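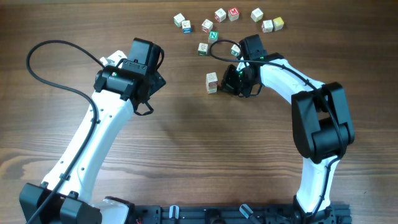

Alphabet blocks as a shared table activity
Project report, Early Learning Materials unit
Submitted 27th November

1. Background

Our group looked at small wooden alphabet blocks and how they get used when they are put out on a table with no instructions. We chose blocks because every centre we contacted already had some, and because most of the reading we found was about larger building blocks used on the floor. Small letter blocks are usually treated as a spelling aid. We wanted to know if children used them that way when left alone with them.

The work was done at the Plusotbridge Family Centre, where Annelore Gerlach runs the morning program. She let us use the long table in the second room. Ottmar Gerlach made the Sitine block set for the centre some years ago and answered our questions about wood and finish.

2. Materials

A set of twelve blocks was used for each sitting. We started with the full Sitine box in August, but it took too long to put out and the children mostly dug around in the pile. Twelve blocks spread over part of a bare table left enough room for elbows and for lining things up. We did not use a tray or a mat. A mat was tried once and the blocks tipped over on it when stacked.

The letters were picked from the box without looking. This meant that some sittings had hardly any vowels, which turned out to matter for the older children and not at all for the younger ones.

3. Method

There were 16 sittings of 20 minutes each. Two children sat at the table at a time, both on the same side. One of us kept notes and the other put out the blocks. We wrote down the first thing each child did, then anything that lasted longer than a few turns. We did not prompt them. If a child asked what a letter was, we told them.

Blocks were wiped with a damp cloth between sittings and left on a tea towel to dry. Ottmar asked us not to soak them.

4. What we saw

Stacking came first in most sittings. Towers were short because the table was shared and got bumped. After stacking, the most common activity was sorting, usually by the look of the letter. One child put all the letters with round parts together and would not let an E join them.

Spelling was less common than we expected. The older children looked for their own initial, and if it was missing they either asked for the box or swapped in another letter and said it would do. Only one whole name was made, and it was Mia.

Sharing caused fewer problems than the staff had warned us about. Blocks in the middle of the table were treated as free to take. Blocks pulled in close to a child were treated as taken. We think this would not work as well with a smaller table.

5. Problems

Our notes from the first two sittings are thin and we left them out of the comparison. We also changed note takers in the middle of the project, and the second person wrote down a lot more talking than the first. The room was noisy before lunch.

6. Suggestions for the centre

Put out a small number of blocks and keep the box nearby for requests. Include at least three vowels for children over four. Leave the table bare. Annelore has already moved the Sitine box to the low shelf.

Thanks to the Taheri family for lending us a second set to compare.

Plusotbridge Family Centre student projects | Contact the office | Back to top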